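The Patient Art of Showing a Robot How
At Dallovside, the future of housework is being recorded one folded dishcloth at a time

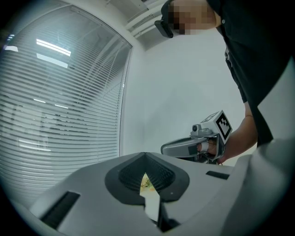 A job with a handle

Américo Quintela spent the morning putting a spoon in a mug. Then he took it out, moved the mug a hand's width to the left, and put the spoon in again. By the time the coffee machine down the hall had been refilled he had done this 401 times, and he was prepared to say that the spoon was winning.

Quintela collects demonstrations for Lutemwood, a small company that would like robots to tidy kitchens. The robots, for their part, have no idea how. So people at the company's Dallovside office do the tidying for them, holding a gray and white gripper by its handle, while the tool records what it sees and how it moves. A blocky black-and-white marker sits in a cube on top, beside a little round camera. It looks like something you would use to pick up litter in a very nice park.

The trade calls these recordings episodes, which flatters them. An episode lasts 17 seconds if it goes well. There is a cup, or a cloth, or a drawer. Something gets picked up and put somewhere else. Viewers hoping for character development should wait for the drawer.

Too good at it

Quintela came from restaurant work, and his first week was a disaster because he was quick. He flicked cutlery into trays and caught cups before they finished wobbling. The model trained on his efforts learned to fling.

"I had to forget 3 years of lunch service," he says. "Now I move like I'm carrying soup through a library."

He was also asked to make mistakes, within reason. A robot that has only seen perfect grasps is lost the first time a cup slides away from it, so every batch includes fumbles and recoveries. Quintela is proud of his fumbles. He feels a colleague's are overacted.

The count, and the other count

The current set stands at 1,635 episodes. That figure is written on a whiteboard and is treated with some reverence, although everyone in the room knows a smaller one lives in a spreadsheet, after the throwing out. Episodes get thrown out when the tracking jumps, or when a sleeve wanders over the lens, or when the person holding the gripper forgets to press record and performs beautifully for no one.

In April the team trained on what remained and let the result loose on a sink. It picked up a sponge, considered the matter, and set it down where it had been. Quintela recognized the little pause before the release. It was his.

He has since been moved to dishcloths.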